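# Stacking and Storing Everyday Bowls

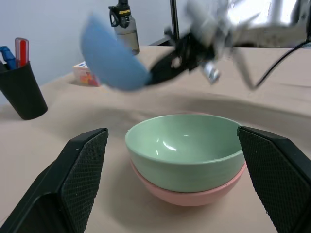
DRESOLDALE, May – Bowls take up more cupboard room than anything else in most kitchens, and the usual cause is a stack built in whatever order the dishwasher was emptied. A green bowl sits well inside a pink one. Add a light blue one the wrong way and the whole pile leans. The notes below cover sorting, stacking, drying and getting bowls apart when they stick.

## Sort before you stack

Take every bowl out and put them all on a clear table. Group them by shape first and color last. Two bowls can measure the same across the rim and still refuse to nest, because one has steep sides and the other slopes.

Try each pair before it goes back in the cupboard. A good fit looks like this:

- The upper bowl sits level and doesn't rock when you press the rim.
- A band of the lower bowl still shows under the upper one.
- You can lift the top bowl straight out with one hand.

If the upper bowl drops in until the rims touch all the way around, it's too tight. Keep those two in separate stacks or put something between them.

## Use color as a label

Sets in mixed colors are easier to manage if each color has a job. Vikas Prajapati keeps green for cereal, pink for fruit and blue for anything with nuts in it. His kids put the dishes away without asking, and the nut bowl never gets used for someone else's snack.

Write the list on a piece of masking tape inside the cupboard door. Replace the tape when it starts to curl.

## How high to go

Four is a sensible limit for light bowls on an open shelf. For heavy stoneware, stop at three. If you have to lift the stack to see what's under it, make two stacks.

Check the height of the shelf too. You need enough space above the top bowl to tip it slightly on its way out. Most chips on rims come from knocking the shelf above, and a chipped rim catches on the next bowl every time.

## Dry them all the way

Stacking wet is the main reason bowls stick together. Water runs down between the two and seals the gap. It also leaves a white ring in hard water areas.

1. Turn bowls upside down on a rack, tilted so air gets under the rim.
2. Wipe the foot of each bowl. Many have a groove that holds a spoonful of water.
3. Leave them while you do the pans, then wipe once more and stack.

Ruth Cárdenas puts a paper coffee filter between bowls that go to the back of the cupboard for the winter. A box of 100 has lasted her for years. Squares cut from an old dish towel do the same job and can be washed.

## Getting stuck bowls apart

Don't pry with a knife. It scratches the glaze and can slip.

Set the pair in the sink. Fill the top bowl with cold water and run warm water – not boiling – around the outside of the lower one. Wait two minutes and twist gently. A drop of dish soap around the rim helps if you work it down with your finger. For plastic bowls, squeeze the outer one lightly at opposite sides to let air in.

If that doesn't work, dry the pair and leave it overnight, then start again.

## Placing a bowl on a stack

Hold it by the sides, below the rim, and bring it down level. Coming in at a steep angle lets the foot scrape the inside of the bowl underneath, and on a glossy finish the marks show up under the kitchen light. Gray marks from metal spoons look similar but will usually come off with baking soda and a damp cloth. Test on the foot first.

## What to keep

Count the people in the house, double it, and add two for cooking. Līga Kļaviņa went through her cupboards in Prurutstead this way and gave away a full crate, mostly odd sizes that had never nested with anything.

Keep one wide bowl out of the stack for salad or dough. Keep a 700 ml one for mixing dressing and beating eggs. The rest should be the kind you reach for every day, at a height where the shortest person in the house can get at them.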